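Print this page | E-mail to a friend | 14 comments | 37 shares

Nidik bench mat and rail set: a keeper for the sewing room

23rd October

I make bags. Totes mostly, a few waxed canvas backpacks, and every so often a pencil case when a friend's kid starts school. For years I cut everything on the dining table with a folding mat that never lay flat, and I'd got so used to chasing the crease around with a bag of rice that I'd stopped noticing how silly it was. So when I finally cleared out the back room in June and set up a proper cutting bench, I went looking for a one-piece mat to go with it, and ended up with the big Nidik.

I've been cutting on it most days ever since, and I love it. I'll get to the grumbles, but you should know up front that this is a happy review!

What you get

The set is a single mat, a steel straight edge with a cork back, two clamps and a tube of cleaning paste. It comes rolled in a long carton, and you need to let it relax before you use it. The leaflet says overnight. Mine took longer (it was a cold week and the back room has no heater to speak of), and I weighed the corners down with cookbooks until they behaved. Since then it hasn't lifted at all, even along the short ends where my old one always curled.

I paid $200 for the lot, which made me swallow a bit. The Lililell mat of the same length is $70, and plenty of people in my bag-making group are very pleased with theirs. I borrowed one for a fortnight before I decided. It's a decent mat! If you cut quilting cotton with a small rotary blade and put it away afterwards, save your money and buy the Lililell. Where it let me down was canvas. Once I was leaning on the blade, it left little furrows in the surface, and the next cut wanted to wander into them.

Cutting on it

The Nidik is a firmer mat and you feel it straight away. The blade makes a drier sort of sound, if that makes sense, and there's less drag. I can get through 4 layers of medium canvas in one pass with a fresh blade, where before I'd cut in pairs and then spend ages trimming them to match. Straps have been the biggest change. I cut long ones in one go along the straight edge and they come out the same width from end to end, so I don't have to fudge the fold any more.

Scratches do close up. They don't vanish completely, and if you get your face down near the mat you'll find a few, but the blade doesn't catch in them. I've made more than 300 cuts in the same stretch near the front (I batch out zip tabs there, all the same size, while listening to the cricket) and it's still smooth under my palm.
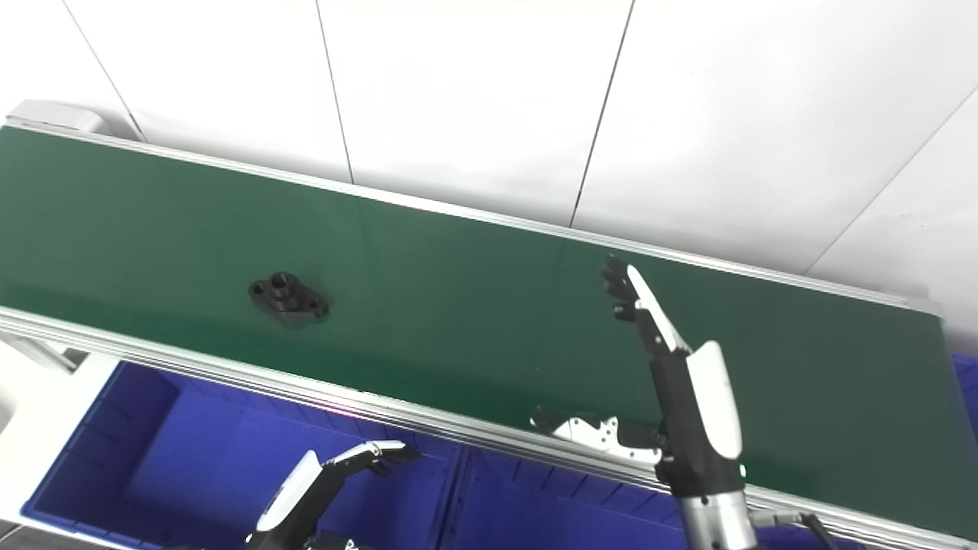

Dark green on top, silver rails along the edges.

The colour matters more than I thought it would. I work with a lot of black and charcoal, and on a dark mat those fabrics can be hard to see at the edges. A chalk line helps, and so does a lamp placed low on one side. Natural canvas and anything pale shows up beautifully. If you mostly sew with dark cloth, have a look at the Clollura range, which comes in a light grey. I haven't used one, so I can't tell you how it cuts.

The straight edge and clamps

The straight edge is the best part of the set and I'd buy it on its own. It's heavy enough to stay put, the cork grips even on waxed cloth, and the raised lip keeps your fingertips out of harm's way. I've marked my usual strap widths on it in paint pen.

The clamps are only all right. They hold well, but the pads are hard plastic and they left faint dents in a piece of vegetable-tanned leather that I was rather fond of. I've glued scraps of felt over them and had no trouble since. At this price the felt should come in the carton.

Looking after it

A damp cloth does for lint. For chalk and wax I use a little of the paste, rub it in circles and wipe it off with warm water. The tube is tiny. When mine ran out I switched to Ñahui soap, which I already had in the laundry, and it works just as well and smells of oranges. Don't iron on the mat, don't put a hot mug down on it, and keep it out of direct sun. Mine sits well back from the window and I drop the blind in the afternoon.

Storage is the other thing to think about. You can't fold it, and it doesn't like being rolled tightly again once it has settled. If your cutting table is also where the family eats, measure the back of a door or the gap beside the wardrobe before you order.

Things I'd change

I'd like a grid on both sides. The printed side is very clear, with big numbers you can read standing up, but the reverse is plain and I'd happily flip it to spread the wear. I'd also like the grid in inches as well as centimetres, as half the bag patterns I buy are American and I'm forever converting with a pencil behind my ear.

Would I buy it again? Yes, in a heartbeat. I've started a weekender bag in olive canvas that I'd been putting off for ages, all because cutting out is fun again. The pattern has a curved base, so next up I'm trying the small blade on tight corners, and I'll add a note to this page when it's done.

Print this page | E-mail to a friend
14 comments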